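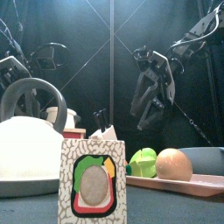 **Figure 3.** A white kettle with a dark gray handle, and a box with a crackle-patterned surface.

### 4.2 What people mean by "boiled"

I came into this part of the study thinking water would be the boring bit. We'd asked 19 households in Zirkberg to keep a tea diary through September, and I mostly wanted to know when they drank and who poured. Instead I got pages and pages about the water (one diary has almost nothing else in it!).

The trouble starts with the word itself. For the older tea drinkers, water counts as boiled only once it has rolled for a while. Kettles that switch themselves off are a sore point here, and two people told me they click theirs back on every single time. Younger drinkers called anything that had steamed "boiled" and got on with their morning. Tuva Holmgren found the same split in her Anska interviews, though she puts it down to hard water and I lean toward habit – we've argued over it plenty and I don't think either of us has budged.

Reboiling was the other big one. Five households never do it and pour the leftover water on their plants. The rest reboil happily, but several of them wrote it down almost like a confession, with brackets around it or a little "sorry" in the margin. I hadn't asked about it at all, so I'm treating those notes as the most honest thing in the diaries.

Njål Haugen coded the entries a second time without seeing my labels, and we disagreed mainly on what to do with "hot enough." I kept it as its own category. Section 4.3 goes through those entries by time of day, starting with the early cups before 7 a.m.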